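**What the Robots Do at Dravik: Notes for Visitors Ages 8 to 12**

Dravik holds an open day at its workshop in Haverford each year. The next one is on 13 October 2018. This page explains what a robot arm is and how it gets its instructions. Read it before you come, and the demonstration will be easier to follow.

## The arm

A robot arm is a chain of stiff parts linked by joints. Each joint has a motor in it. Your own arm bends at the shoulder, the elbow and the wrist, and a robot arm bends in much the same places, although it usually has more joints than you do. When one motor turns, everything farther along the chain moves with it.

Try this at home. Hold your arm out straight and move only your shoulder. Your hand travels a long way. Now move only your wrist. Your hand hardly travels at all, but it points in a new direction. A robot uses the big joints to get near something and the small joints to line up with it.

## The gripper

At the end of the arm is the gripper. The common kind has two fingers that slide toward each other. It can't feel things the way your skin can. Instead, the computer measures how hard the motor is working. If the fingers stop closing and the motor is still pushing, there is probably something between them.

Pushing too hard will crush a paper cup. Pushing too lightly will drop a can of beans. The right amount of push is called the grip force, and it has to be set for each kind of object.

## How a robot learns a job

There are two main ways.

The first is to write every step as a list of commands: go to this point, open, go down, close, go up. This works well in a factory, where each part arrives in the same spot. At the Dundwood plant, an arm of this type moves 200 jars in one run and follows the same path every time. If a jar is out of place, the arm closes on air.

The second way is to show the robot. A person guides the arm through the job, and the computer stores the position of every joint along with what the camera sees. Then the person does it again from a different starting point. After 100 or more tries, the computer can begin to work out what the tries have in common. This is called learning from demonstration.

The second way is slower to set up. It is more useful in rooms where things get moved, such as homes and offices.

## What a wrist camera sees

Many arms have a small camera near the gripper. It goes wherever the gripper goes, so its view changes all the time. A chair that is easy to recognize from across a room looks very different when the camera is close to the top of its backrest.

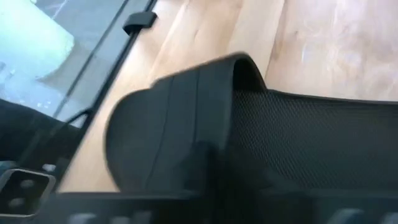 The computer receives each view as a grid of numbers. Every number stands for how bright one small square is, or how much red, green or blue is in it. The computer has to find edges and shapes in those numbers. Dark things are difficult when they lie next to other dark things, and shiny floors can be difficult as well. Fast movement makes edges blurry, and a blurry edge is harder to place.

## On the day

Everett Bellamy runs the demonstration. It has three parts: moving one joint at a time, setting the grip force, and guiding the arm by hand. Visitors may try the second part. The third part is done by staff.

- Stay behind the yellow line while the arm has power.
- Tie back long hair and leave scarves on the hooks.
- The red button stops the arm. Anyone may press it if something looks wrong.

The room holds 70 people. School groups should give the booking code 2318 at the desk. The bus from Vostthorpe stops across the street.

## Words to know

**Joint:** a place where the arm can bend or turn.

**Grip force:** how hard the fingers press.

**Demonstration:** one complete try at a job, guided by a person and stored by the computer.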